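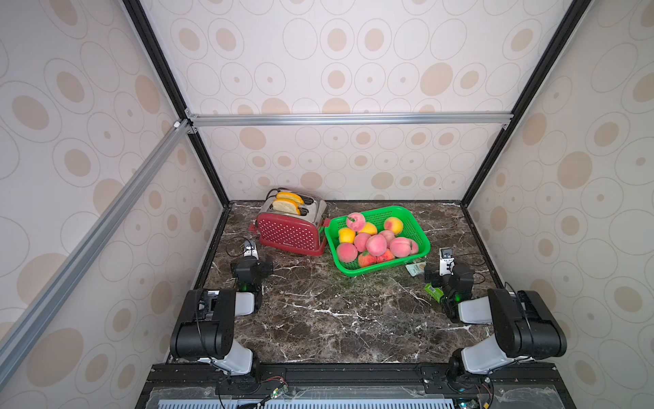 The red toaster with the polka dots.

My aunt left me the toaster and the apartment above the ferry office in Pirkport, in that order. The will put the toaster on the first line. The apartment came on the second page, after the winter coats.

I took the early boat over in November. The man at the ferry office gave me the key and told me the hot water took a while. Then he asked if I was going to sell. I said I didn't know yet.

She had lived there for 42 years. The closets were full but everything in them was folded. In the kitchen drawer I found a stack of receipts from Palumbo, the hardware store on the hill, and under the receipts an envelope with 600 in cash and a note that said "roof."

I went up and looked at the roof. It seemed fine to me. 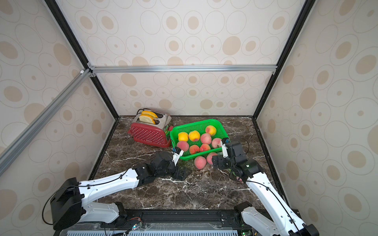 For the first few days I ate toast. There was a bakery downstairs from the school that sold day-old loaves cheap, and I would buy one in the morning and carry it home under my coat. I ate standing at the window. The boats to Molitz left at seven and at nine, and I got used to the sound of the chain going up.

On the fourth night it rained hard, and water came through the ceiling over the bed. I put a soup pot under it and lay on the dry side, listening. Then I got up and took the envelope out of the drawer.

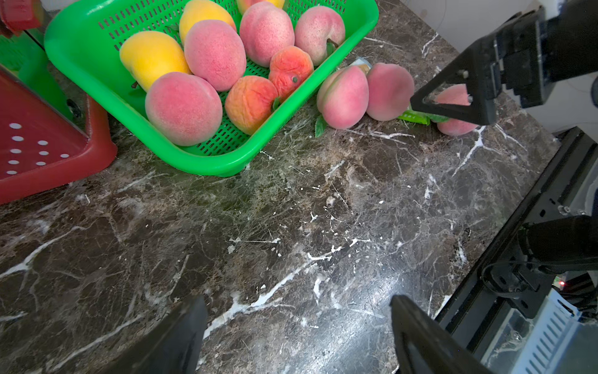

The roofer came from Lendov on the second boat. He was up there most of the morning. When he came down he said my aunt had called him every fall for years and then changed her mind each time, and he had stopped writing it in his book.

"She always gave me breakfast, though," he said.

So I made him toast. He sat in the chair by the stove and ate four slices with butter. He looked at the toaster for a while and asked if I would take anything for it.

"No," I said.

He nodded and wiped his hands. The job came to more than what was in the envelope — not a lot more — and I paid the rest myself.

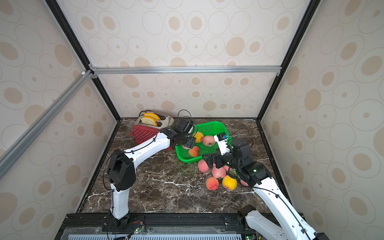

Marble and patterned wallpaper.

When he had gone I walked down to the ferry office to give back the key. The man held out his hand for it. I asked him instead where I could get a second one cut, and he said Palumbo, but they closed at noon.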